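Why do tennis balls get changed?

Hello again! I play tennis every week at Moltmont, and last time my friend Feven Mersha asked me something good. Why do the players on telly keep getting new balls?

Well, a tennis ball is full of squashed air. The air pushes out on the rubber, and the push makes it bounce. Every big hit wears the ball out a bit more, and the fuzz gets rubbed about too. Fluffy balls fly slower, bald ones zip along!

So in big matches they swap the balls after the first 7 games, and then after every 9.

Want to test it? Drop a new ball and an old one from the same height and watch which goes higher. Ask a grown-up to hold the ruler. I did mine in the kitchen with Ignacio (he's my cousin) and we lost one behind the fridge.

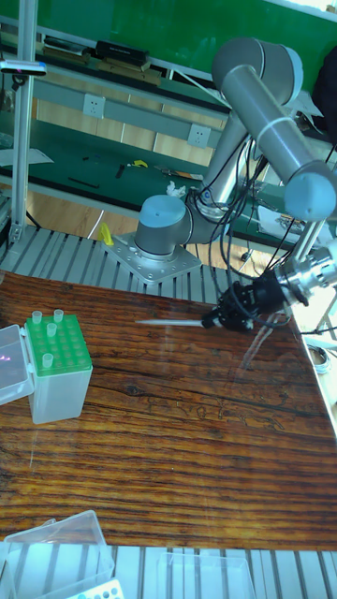

A robot arm holding a pipette, with a box of tips on the table.

Next month I'll tell you why rackets have strings that cross over.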